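Zokia 2 EEG Cap, Student Lab Edition
Item 2193

Fifty subjects a semester, most of them undergraduates with a lot of hair and a class at noon. The Zokia 2 was built for them. Gel cleans up with tap water, and the chin strap fits chins.

Sizes: Regular, Small, Tinier
Cable: 123 cm
Software: Lundetti Trace, one seat, manual included and occasionally read 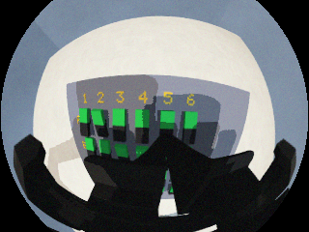
White work surface with lavender-grey panel, rendered view

Electrode gel sold separately, as ever.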